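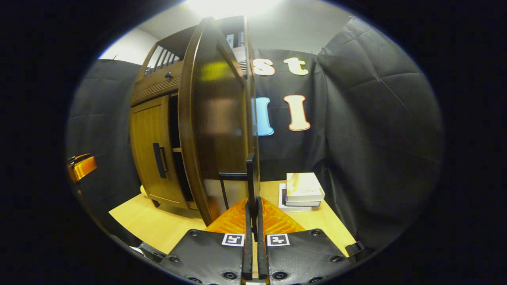 4.3 Estimating door state from the wrist view

The drawer module from the last section behaved itself from the start. The door module did not, and I spent most of March finding out why, so this section runs longer than the others and I'll go through it in the order I worked.

Otance, our articulation estimator, takes a short window of wrist frames plus the tracked gripper pose and returns a hinge axis and an opening angle for each door it believes in. Rirnila, the planner, then asks for one thing only: an arc the fingertips can follow without losing the door edge. On paper that's a tidy interface. In practice the two of them disagreed about what a door was. Otance was happy to report an angle for any panel with a vertical edge, and Rirnila trusted whatever it got, so a bad angle early in the pull turned into a very confident arc in the wrong place.

My first suspect was the lens. The wrist camera is a fisheye, and a straight cabinet edge near the rim of the image comes out as a long bow. I had been undistorting every frame to a pinhole view before running the edge detector, which is what I'd always done with ordinary cameras and never thought twice about! With a field of view this wide it stretches the outer part of the image terribly, and the outer part is exactly where an opening door ends up once you get close to it. So I threw the undistortion step out. Otance now fits edges directly on the raw image, projecting candidate 3D lines through the calibrated lens model and scoring the curves they make. It's slower per candidate, but we need far fewer of them, and the edges near the rim stopped wandering off.

The second problem was us, or our fingers anyway. They fill a big piece of every frame, and when a fingertip sits against the door edge the detector sees one long dark boundary and fits a door to it. Masking the fingers with a fixed template worked for one opening width and no others. What I do now is read the two square tags on the finger mounts, get the opening width from them, and render the mask for that width on the fly. When a tag is lost, the mask holds its last width and grows a little each frame until the tag comes back. (I tried predicting the width from motor commands instead. A hand-held gripper has no motor commands to offer, so that version only ever ran on the arm, and I didn't want two code paths.)

The third problem took longest. With a door fully closed there's almost nothing to tell you which side the hinge is on, and our first network guessed from the handle position. Fair enough, people do that too. But on a two-door cabinet the left and right doors mirror each other, and once both are open the handles are on the faces you can't see. Figure 4 shows how much the cabinet changes in that state. The inner faces have a recessed panel with a raised frame around it, which gives the detector a second set of vertical edges just inside the real one, and it loved those. I ended up adding the interior as evidence. If the region between two candidate doors is a dark recess with a shelf across it, both doors must be hinged on its outer sides, and the inner-frame edges can be thrown away. The open compartment above the drawer has to be left out of this test, by the way. It's a recess too, and the upright books make excellent fake door edges.

We trained on 1,362 door windows labeled in Semaan, and held out 173 more from sessions the network had never seen. Labels are coarse. Elsa Pelkonen and I marked the hinge side and the angle at the first and last frame of each window and let Semaan interpolate using the gripper track while the fingers were in contact. I'd like to say we checked every one of them, but past the held-out set we spot-checked.

Figure 4. Wrist view of the cabinet with both lower doors open. Their inner faces carry raised frames that compete with the outer door edges. The upper compartment, with its books, is excluded from the interior test. 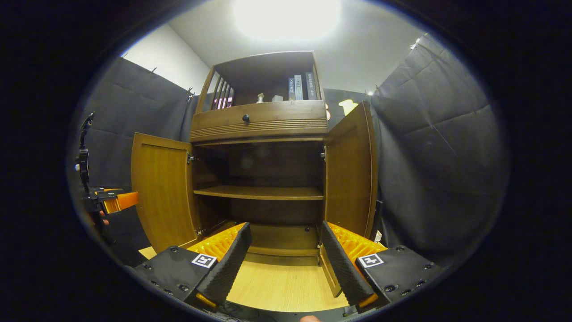
Teemu Sjöberg objected, after reading a draft of this section, that the interior test bakes our own furniture into the estimator: give it a cabinet with glass doors, or one stuffed with white towels, and there is no dark recess to find. He would rather have seen the hinge side inferred from motion alone, and he thought the extra rule might be hiding a weakness in the motion model.

He has a point, and I went back and ran it his way. With the interior test switched off, Otance still settles on the right hinge once the door has moved enough, but it needs a much longer stretch of the pull to get there, and by then Rirnila has already committed to an arc. We could make the planner wait. I tried that too, and it gives a slow, hesitant first pull that I find painful to watch. So the test stays in as a soft score which motion evidence can overrule, and the weight decays as the door travels. For a pale or cluttered interior the score simply comes out flat and we're back to motion only, slow start included.

One limit I haven't fixed. Past 90 degrees the door edge turns away behind its own inner face as seen from the front, and the fitted line starts to slide. We freeze the hinge axis at that point and update only the angle, using the gripper pose for as long as there's contact. After release we hold the last angle for 40 frames and then mark the door as unknown, at which point Rirnila keeps well clear of the whole swing. That makes it a bit timid when it goes back for the second door, and the replanning needed to get around this is covered in Section 4.4.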